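Motaung Opens Equipment Planning Program for Small Automation Buyers

Fixed-fee service covers bench trials, budgets and delivery schedules for first-time purchases of grippers and small robot arms

SOKTON – Motaung, a supplier of light automation equipment, has opened a planning program for companies and teaching labs that are getting ready to buy their first robot handling station. The program is offered together with Duron, which makes parallel-jaw grippers and finger sets, and Cinach, which handles leasing and service contracts for shop equipment.

Under the program, a buyer pays a fixed fee of $800 and receives a written equipment plan. The plan lists the arm, gripper, fingers, table, cables and guarding the job calls for, gives a price for each line, and says which lines can wait until a second budget year. The fee is credited in full against any order placed within 100 days of delivery of the plan.

Motaung said it started the program after seeing the same trouble in a large share of the orders it filled last year. Buyers set aside money for the arm and little or nothing for the parts around it. Fingers, mounting plates, spare pads, fixtures and operator time were then paid for out of maintenance budgets, or the station sat idle until the next budget opened.

"The arm is the easy line to price," the company said in a statement. "What holds people up is the gripper, the table it stands over and the hours to set it up. We want those on paper before a purchase order goes out."

What the plan covers

Each plan begins with a parts list from the buyer. Motaung asks for samples of everything the station will be expected to pick up, including the awkward ones. Buyers who can't release production parts may send stand-ins of similar size and weight.

Samples go to the trial benches at the Sokton office. Duron supplies the fingers and pads used in the trials from its standard catalog. A custom finger is quoted only when the standard ones have been tried on the part and the results are in the report. The buyer gets the trial notes whether or not an order follows.

The plan then sets out three budget figures. The first is the purchase price of the station. The second is the cost of the first year of operation, with wear parts, one service visit and operator training. The third is the cost of changing the station over to a different part, which many buyers leave out and which Motaung says comes up within the first year on most stations it sells.

Cinach adds a lease quote to every plan so that buyers can put it next to the purchase price. Lease terms run from 21 months. Grippers and fingers may be swapped during the lease for a different size from the same Duron series, with the buyer paying freight only. Wear parts such as pads are not included in the lease and are priced separately in the plan.

Schedule

A finished plan is delivered eight weeks after samples arrive in Sokton. Buyers working to a budget deadline should send samples early – the benches are booked in order of arrival and there is no rush service at this time. Plans ordered before the end of May will be scheduled ahead of the fall budget season.

Delivery dates for equipment are given in the plan by line. Standard grippers and fingers usually ship before arms do, and Motaung recommends that buyers take delivery of them together unless they have bench space to test the gripper alone.

Bench trials

Trials are kept simple. Staff work through picking, holding and placing with small objects on a tabletop, first with general-purpose stand-ins and then with the buyer's samples.

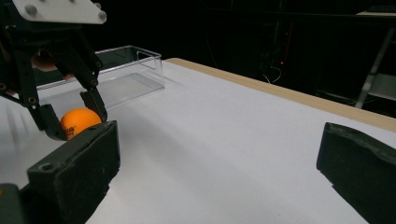
Trial notes record the finger set used, the opening width, the position of the part on the table and any pick that had to be repeated. They also list what the station would need that the bench did not have, such as a feeder, a deeper bin or a second fixture. Those items go into the plan as separate lines marked "required" or "optional," so a purchasing office can see what can be cut and what can't.

Buyers may attend their own trial in Sokton or join by video. Travel is not included in the fee. A buyer who attends may ask for a change of fingers during the session, provided the set is in stock.

Who can apply

The program is open to manufacturers, repair shops, packing operations, colleges and technical schools. There is no minimum order. Schools may pay the fee on a purchase order and may ask for the plan to be split across two budget years at no added cost.

The program does not cover welding, painting, food contact or any job where the arm must lift people or work above them. It also does not replace the buyer's own safety review. Guarding is priced in the plan, but the final layout has to be checked on site by the buyer before the station is put to use.

Companies that already own an arm can order a gripper-only plan at the same fee. They will need to send the arm's mounting drawing and its rated payload with their samples. Motaung will return samples at the end of the trial if a return label is in the box.

Application forms and the sample packing sheet are available from the Motaung sales desk in Sokton, or from any Duron or Cinach account office. The sales desk is open from 8 a.m.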